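Single-serve coffee – one cup brewed at a time from a pre-measured portion of grounds. Common in offices and small kitchens, also hotel rooms. The Fomholm survey of 512 households found 100 with no other way of making coffee at home.
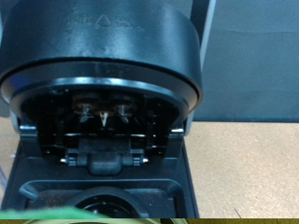
How much coffee goes into one cup? Usually a few grams, less than most people use for a drip pot.

Main complaint is waste. Declan Whitelaw's Vallejo study covered 1,033 used portions, most of wich went in the trash. Refillable types exist – slower to clean.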